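Questions about the Drelter clothing repair and swap evening. Updated April 16, 2026 by Niloufar Pakzad.

## Before you come

**Do I need to book a place?**
For the swap, no. For the repair tables, yes, please. We have 10 chairs at the tables and they fill quickly. Write your name on the sheet at the front desk of the Zavala Hall or send us an email.

**What does it cost?**
The swap is free. For a repair we ask you to pay for the parts only, for example thread, buttons or a new slider. Most people pay less than five dollars.

**How many pieces can I bring?**
Up to eight pieces for the swap and one for repair. If the evening is quiet, you can ask for a second repair.

**Must the clothes be washed?**
Yes, always. Please also empty the pockets. Last August we found a house key in a raincoat and it took two weeks to find the owner.

## Repairs

**What can you mend?**
Open seams, small holes, hems, buttons and most zippers. We can not repair leather, wetsuits or down jackets which are losing their filling.

**How long does one repair take?**
Each booking is 90 minutes for the sitting and the sewing together. A button is of course much faster, and then you are free to go and look at the swap rails.

**My zipper opens again behind the slider. Is it finished?**
Often it is only the slider that is worn, and the teeth are still good. Please bring the garment anyway, also when a tooth is missing near the bottom – we can sometimes sew a new stop above it.

**Can you help with thin fabrics?**
Yes, but tell us when you book, so we can bring the fine needles. Light summer jackets and blouses are welcome. On a printed cloth we choose the thread by the background colour.
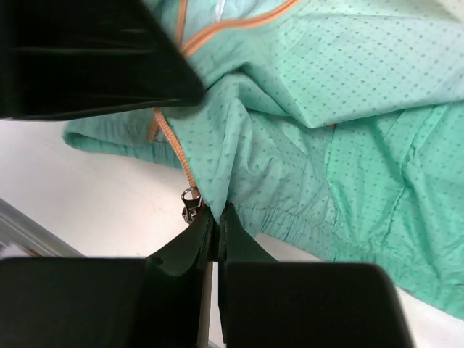

Mint-green cloth with a small dark print.

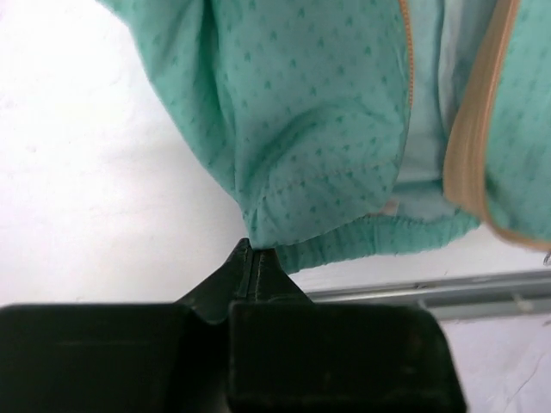

**Do I have to sew myself?**
You sit beside the mender and do the parts you feel able to do. Children over ten can take part with an adult.

## After the evening

**What happens with clothes that nobody takes?**
They go to the Kustuvby shop on the corner, which sorts them again. You may also take your own pieces back home.

**I forgot something. Who do I ask?**
Ask for Niloufar at the front desk. We keep lost things until the next swap.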